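Home Rounds: Gathering Demonstrations at the Vanity

Gallery | Project Vesby | Text by Dorian Joly

Welcome back to the gallery! If you've been following Vesby for a while, you know the plan: we want a learning system that can tidy a home it has never been in, and to get there we need people showing it how, over and over, in rooms with real furniture and real clutter. This set comes from our dressing table sessions, and I've been looking forward to putting it up because the vanity is my favorite station by a mile.

The total for the house stands at 1382 demonstrations, and 188 of those belong to the vanity. A demonstration is one short task done start to finish with the two hand-held grippers – pick something up, put it somewhere sensible, let go, back off. Then everything gets put back (a little differently each time) and off we go again. The collector wears a cap with a camera on it, and each gripper has its own camera too, so every grasp comes in from more than one side.

Left gripper closed on a small wooden peg-like object, right one open. We love two-handed takes like this, where one hand has the object and the other is free to help.

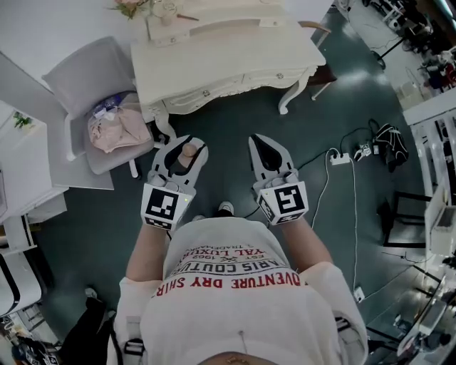
Hagos Fikre wrote in to ask whether we keep the fumbled takes or throw them out, because his own group used to delete every dropped object and ended up with a model that had no idea what to do once something slipped. He'd keep them all, he says, and tag them afterward.

We're with Hagos! Drops stay in as long as the collector picks the thing up again and finishes. What we do cut is a take where the marker cubes go out of view for too long, as we lose track of where the grippers are. Živko Stojanovska goes through those on Tuesday mornings with a large pot of coffee, and she is stricter than I am. She's usually right, too, though I did win back 10 takes last time by arguing.

A word on pace. New collectors tend to rush, and it shows: the fingers snap shut, the object jumps, and the motion is hard to learn from. Baptiste Aubert came up with a nice trick, which is to breathe out while closing the gripper. Try it, it works wonders. After 5 practice takes most people have settled into a rhythm, and from there it's a really pleasant way to spend an afternoon.

The vanity brings its own fun. Small things, curvy edges, and a big round mirror that hands you a second pair of grippers moving the opposite way. We could have covered it up, but homes have mirrors – so the mirror stays, and we're very curious what the model makes of it. 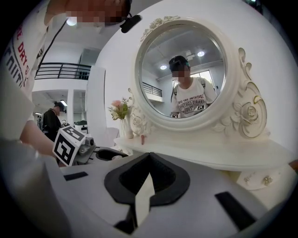
At the rose-framed mirror, seen from one of the grippers.

Next gallery: the kitchen drawers, with Pascal Brunet collecting. If you have a question about the vanity set, send it in and I'll answer it there.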